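Section 4. Bringing up the grippers at the bench

Before you start this section, both hand-held grippers of the Lasura kit must be assembled and the screws of the housing tightened. If you skipped the finger alignment in section 3, please go back and do it first. It is much harder to correct later.

4.1 Prepare the place

1. Choose a place where you can move both arms freely. At Gremdale we use the corner beside the workbench, but a living room is also good.
2. Switch on all the room lights. The marker tracking does not like half-dark rooms.
3. Put the cables so that they hang behind your forearm and not in front of it.
4. Set the power supply limit and connect gripper 1, then gripper 2. Wait for the steady green light on each one before you continue.

Caution: Do not put your finger between the gripper fingers while the cable is connected. The spring is strong enough to pinch the skin.

4.2 First movement check

1. Take one gripper in each hand. Hold them loosely, like you would hold a garden hose.
2. Close the trigger of gripper 1 slowly, count to two, and open it again.
3. Do the same with gripper 2.
4. Point gripper 2 toward the center of the working space, with the marker cube on top, and keep it still for a few seconds. The program must write "cube found" in the log window.
5. Turn your wrist slowly to the left and to the right. The message should stay.
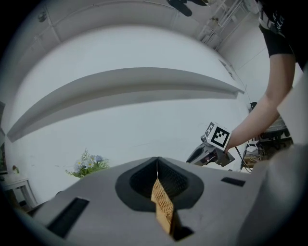
Taha Mahrous remarked after reading the first version of this guide that step 5 is too short for beginners. He turns the wrist for a full 40 seconds, and he says that in a shorter test he missed a loose cube two times – both times he had to repeat the whole Friday session. I left the step as it is, but if your cube is glued and not screwed, please follow his advice.

4.3 Save the zero position

1. Open the Favico settings file and find the line "grip_zero".
2. Close the gripper completely, with nothing between the fingers.
3. Read the value in the log window. On my build it is 1548. Yours will be different, this is normal.
4. Write your value in the file and save.
5. Restart the program and repeat the check 4.2.

Note: If the value jumps by more than 350 between two readings, the sensor plug is not fully inside. Disconnect the power, push the plug until you hear the click, and start again from step 2.

Note: The old Triantafyllou board saves the value only when you close the program from the menu. If you pull the cable, the value is lost.

When both grippers keep their zero after a restart, continue with section 5, Recording.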